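Pennant (sports souvenir)

By Jolien Van Beek
Updated in March

A pennant is a long, tapering flag, usually a triangle, sold or given away to show support for a sports team. The souvenir type is made of felt and is meant for indoor walls. It differs from the championship pennant, a larger flag flown at a ballpark, and from the exchange pennant, which soccer captains hand to each other before a match.

Construction

The body is cut from a single sheet of wool-blend or polyester felt. A strip of contrasting felt, called the spine or header, is sewn along the short edge. Older examples have pairs of thin felt tassels tied through the spine. A full-size pennant is some 30 inches long; the mini size is less than half of that.

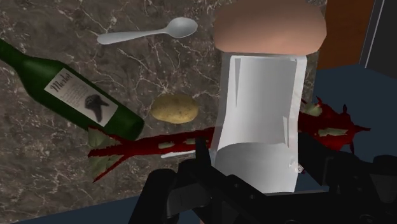
Lettering was first cut from felt and stitched on by hand or machine. Screen printing replaced sewing for most low-cost work. Flocked lettering, in which short fibers are set into wet glue, has a raised surface and tends to shed along folds. Printed pennants crack instead, most often where the ink is thick.

Production

The Drurnex works in Beltport made pennants for schools and minor league clubs. Its cutting room used steel dies that could pass through 6 layers of felt at once, and its catalog listed 130 stock designs. The firm later sold its dies to Iglesias, a maker of banners and seat cushions, which kept the spine pattern but dropped the tassels.

Display and care

Pennants are hung with the spine at the left. Pins leave rust marks and pull the felt out of shape, so collectors use rigid sleeves or frames. Felt should be kept out of direct sun and at a relative humidity below 60 percent.
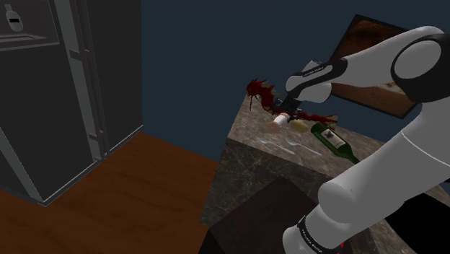
Washing is not advised, as dyes in older felt run. Surface dust can be lifted with a soft brush. Moth damage shows as small round holes and lowers the value more than fading does.

Related articles
Exchange pennant
Felt
Pendimero (banner cloth)
Rally towel

Comments

Teodoro Nieto: The Drurnex spines were sewn with 2 rows of stitching. Iglesias used one. Could be added under Production.

beltport_fan: Mine has the tassels but a printed front. Is that a late one?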